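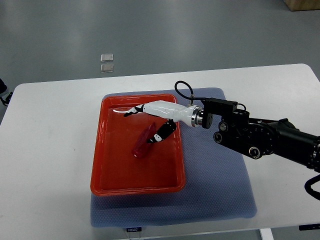 Figure 5. The Zimik hand over the tray, thumb just to the right of the red object.

4.2 Workshop Setup

All grasping trials were run in the Cokon shared workshop, on a white table that we were allowed to keep on the condition that we stopped asking for a second one. The arm reaches in from the right, and the hand is joined to its wrist by a metal flange ring (Figure 5). A textured mat goes under the tray. Our first trials went without it, and the tray traveled farther than the objects did.

The shallow tray has a raised rim, which the planner treats as a wall and the fingers treat as a suggestion. Its glossy inside throws reflections that our segmentation code, Ackah, was happy to report as objects. We raised the brightness threshold to 200 and lost most of these - along with, for one afternoon in January, the tray.

Objects that crumple or fold were the hardest class. Of 2,961 logged attempts, 159 were dropped from the analysis when the wrist cable pulled tight before the fingers closed. Cable routing is not discussed in the Trovance build notes we started from, and we now understand why the authors preferred to talk about software. The remaining attempts are broken down by object class in Section 5.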